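7/28/23

My brother-in-law Emrys Howells asked me over dinner when he could buy a robot to clean up after dinner. He asks every year. He runs a small lunch place called Tatano, and what he wants is something that can clear a table, pour drinks, wash up and put the glasses back on the shelf. He already has a dishwasher and a floor robot, and he doesn't count either one.

I think he's right not to count them. A dishwasher is a box that sprays water, and a person still has to load it, unload it and get the rice off the plates first. The floor robot at Tatano stops at chair legs and has to be picked up and turned around. They save time, but the part that takes hands is still done by hands.

I used to work in packaging, at a plant in Tirkudgate, and I saw the same thing there. We had a line that could fill and cap 38 bottles a minute. It did that all day as long as every bottle was the same bottle, standing in the same place, coming from the same side. When we switched to a different neck size, the line was down for most of a shift. Two people with a funnel could have switched in the time it took to find the funnel.

So when people tell me that a machine can pour a drink, I ask which kind of machine. The filling line poured drinks in 2000 and it wasn't new then. What Emrys wants is different. He wants a bottle picked up off a table, any table, and poured into whatever glass is there. That means one arm has to hold a bottle that gets lighter and changes balance as it empties, and it has to know when to stop. If a second arm is going to help with the glass, it has to hold on hard enough that the glass doesn't slip and gently enough that the stem doesn't snap. Then both have to let go without knocking anything over.

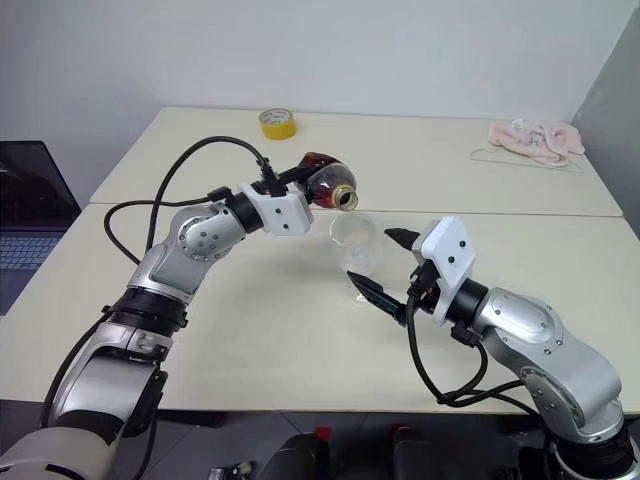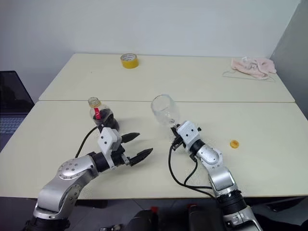
*Two arms, one bottle, one wine glass. The bottle is tipped toward the glass in the first picture and standing up in the second.*

A wine glass is a mean thing to give a machine. It's clear, so cameras have a hard time with it, and the weight is up high. I'd have started with a coffee mug. A plastic bottle isn't easy either, because the sides give when you squeeze them and the liquid moves around inside.

My own guess for a kitchen like Emrys's is 10 years, and I'd expect it to do 3 jobs by then. Wiping flat counters is one. Moving dishes from a rack to a shelf is another, if they are the same dishes every time. The last is pouring, slowly, at a station where the glasses are always set down in the same spot. I don't expect it to clear a table where a kid has been eating.

Shop floors should get there sooner. A company can bolt the table down, pick the lights and buy one kind of bottle. In February I visited a friend at Serkska, where they pack jars, and most of the lifting is done by machine now. The people there fix labels that went on crooked and untangle the stretch wrap. Those jobs look easy, and they are the ones that are left.

I told Emrys all this and he said he would take one that only did glasses. He loses nearly a box of them a month, and he does most of the breaking himself. I said I'd let him know if I saw one for sale. Then I dried while he washed.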